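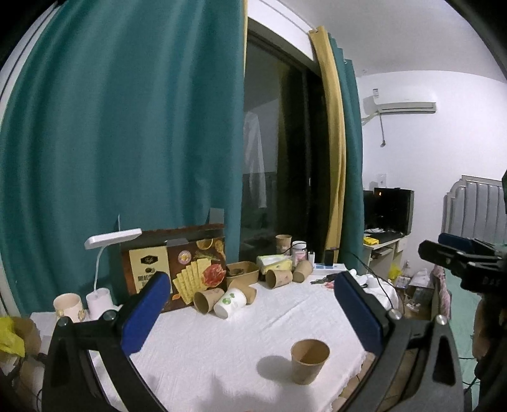

Talk to the coaches' evening, 28 March 2022
Speaker notes. Keep to 20 minutes, questions after.

Opening. Say who I am and which age groups I coach. Subject tonight is the back three, and whether it suits a small club with one training night a week. I will use our own season at Tresum as the case.

Where we were. We played 4-4-2 up to Christmas and conceded from crosses in nearly every match. The full-backs pushed up, the wingers did not track back, and the two centre-halves were left with too much grass to cover. Read out the Nistor away score and move on. Most of the room will remember it.

What we changed. Three centre-halves, two wing-backs, three in midfield, two up front. We had 11 sessions with it before the first league game. Say plainly that the first friendly, at home to Zova, was poor. The wing-backs stood level with the defence all afternoon and we could not get out of our own half.

What helped:
Walking through it without a ball for the first ten minutes of each session.
One call for the wing-backs, "go" or "stay", made by the middle centre-half and by no one else.
Goal kicks played short to the left, every time, until it was a habit.

Numbers. Keep this short. In the Cisik match we put together 134 passes in the first half and gave away two corners. The goal came in minute 62, from the right wing-back arriving at the far post. One match proves very little -- say so before someone else does.

Problems. It is hard on the wing-backs' legs. We have three players who can do the job and one of them works Saturdays. The outside centre-halves get dragged wide by a quick winger, and we still have no good answer when the other side play three up front. Against those teams I have gone back to a four by half-time, twice.

(Draw the wide overload on the board here. Red pen for us. Leave it up for questions.)

Under-14s and below. My view is leave it alone. They should play in several positions and a wing-back role is a lot to ask. Expect some argument on this one -- give it five minutes at most.

Next. Four league games left in April. We will start all of them with the back three unless injuries stop us. Session plans are on the sheet by the door, two sides, take one each.

Questions.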